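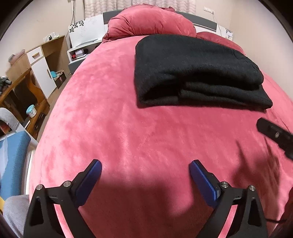
Winter Bedding: Notes on the Guest Room at Surnon

The household has now completed its second full year in the Surnon house, and a settled practice for the guest room bed has at last been adopted. Several relatives have requested the details in writing, and they are recorded in this post for general use.

The plush bedspread in pink-red remains on the bed throughout the year. It was purchased in January from a small shop in Wannasri, together with pillows in the same color, and it replaced a white cotton cover that showed every mark. The plush fabric has one characteristic that guests should be aware of: it records the direction of the last hand to pass over it. Streaks are therefore normal and do not indicate that the bed has been slept in. Anyone who prefers an even surface may brush it from the pillows toward the foot with an open palm.

The black knit blanket is kept folded on top of the bedspread. For the first year it was stored in the hall closet, and guests who became cold at night did not wish to open closets in a house that was not their own. My brother-in-law, Sakda Thongsuk, slept in his coat for 2 nights before the matter was raised at breakfast. The blanket has stayed on the bed ever since.

Folding

The blanket is folded in half lengthwise, in half again, and then brought over from each end until it forms a thick rectangle. The rounded fold is placed toward the head of the bed and the layered edges toward the foot. A guest can then take hold of the top layer and draw it down without disturbing the rest. Rolling was tried for a short period and abandoned, as the roll would not stay where it was put.

Washing

The bedspread is washed alone, in cold water, with no fabric softener. It is dried on the line at the side of the house and requires most of a day. The knit blanket sheds a certain amount of dark fuzz — this was considerably worse when it was new — and must never share a load with the pillow covers. A lint roller is kept in the nightstand drawer.

The next matter to be addressed is the mattress, which dips on the window side. A replacement from Livenik is under consideration at a price of $445, and a decision is expected before the family arrives from Ummont.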